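Packing tape keeps vanishing, where do you store yours?

plinia_move
Posted Sunday, October 18, 2026
We move out of the Sedgwick apartment in 4 weeks and I've lost the tape again. How do you keep packing supplies in one place?

boxfort126
Pick one container and put everything back in it. I use an old shoebox.

risia_k
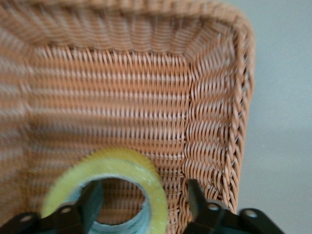 I gave up on drawers in August. They fill with batteries and takeout menus. Now the clear tape goes in a woven basket with a braided rim, and it stays by the boxes I'm filling.

tapegun2000
Wouldn't do that. Dust and lint come through an open weave and get on the edge of the roll, and then it tears when you pull it. Zip bag.

risia_k
Haven't had that problem. I go through a roll before it gets dirty.

tapegun2000
Fine for a few weeks. I wouldn't leave it there all winter.

boxfort126
A bag is one more thing to lose.

plinia_move
Trying the basket first, I already have one in the bathroom. Does the marker go in too?

risia_k
Yes, and the scissors.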